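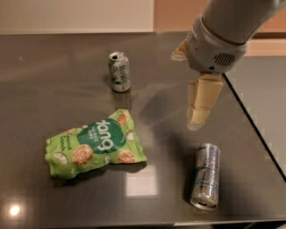
Dark grey gloss top, with snack bag and drinks cans.

Trireo Table Top, Dark Grey Gloss
Product code: Drusto 551

The Trireo is a plain table top for break rooms, kitchens and shared work areas. It has a smooth, glossy face in dark grey and is sold without legs. Most customers fit it to the Urow frame, but it will go on any flat frame of the right width.

Size and weight
Width: 700 mm
Length: 1400 mm
Thickness: 22 mm
Corners: square, edges lightly rounded

Finish
The gloss gives soft reflections of whatever is standing on it, so a drinks can will show faintly underneath itself. Buyers who want no shine should order the matt version, code 562. The colour is the same on both.

Cleaning
Wipe with a damp cloth and a drop of washing-up liquid, then dry with a soft cloth. Crumbs from crisps and rice chips should be brushed off before wiping. Do not use scouring pads or cream cleaners. Sticky rings from cans come off with warm water if left to soak for 2 minutes.

Fitting
Screw holes are drilled on the underside for the Urow frame. For other frames you will need to drill your own. Use screws no longer than 16 mm. Two people are needed to lift the top into place.

Price and delivery
£62 each, frame not included. Delivered flat in a card sleeve from the Buthelezi warehouse. Please check the face for marks before signing.

Questions about sizes or larger orders: ask for Mpho Ndlovu in sales.

Page updated Feb 11, 2022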